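Relter court diary, a year on
4 May 2024 would be the lazy way to date a diary review, so I'll say I've been living with mine since last July and it has come to every hearing with me.

I sit in the public gallery a good deal, for our local newsletter, and I wanted paper I could write on quietly.

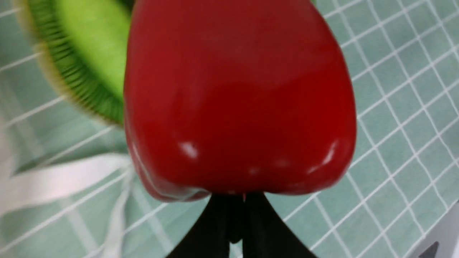
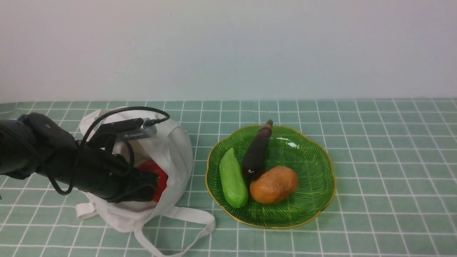

What I liked
There are 185 ruled pages, a proper margin for times, and a ribbon that has stayed put - my old Swanson lost its ribbon in a week! The list of legal terms at the back is lovely and plain, and I still look up "adjourned" more than I should.

What I didn't
At £13 it isn't cheap, and the pen loop is terribly tight. I'd buy it again, though.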